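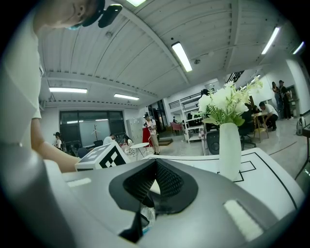 The Narness hand gripper at our shared workshop, with the marker cube and the vase on the taped table.

I have used the Narness kit since February, and I think I can now write a fair review. It is a hand-held gripper with a camera. You do a task with your own hand, the kit records it, and later a robot arm can learn from the recording. I build my arm slowly in the evenings, so I wanted a tool that does not need the arm to be ready.

The kit costs 423 euros from Taltetti, and delivery took 6 days. Assembly is not hard, but the manual is thin. Step four shows the jaw housing from the wrong side, and I put it together twice. Bláthnaid Breathnach, who shares the bench with me, found a better drawing on the seller's support page — look for it before you start.

In the hand it feels solid. The trigger is smooth and the jaws close evenly. The body is wide, however, and for me it becomes tiring after a long session. I compared it with the older Mulligan grip, which is lighter but has too much play in the fingers.

The wide lens sees almost the whole room, even the ceiling lights. This helps the tracking very much. I made 300 recordings of simple picking and placing, and the software accepted 92 percent of them. Most of the bad ones were my fault, as I moved too fast.

Two complaints. The cable comes out exactly where my wrist wants to be, and the Kinania software must be restarted when you change the memory card. I also would like a spare set of finger pads in the box.

I would buy it again — but at this price I expect a proper manual.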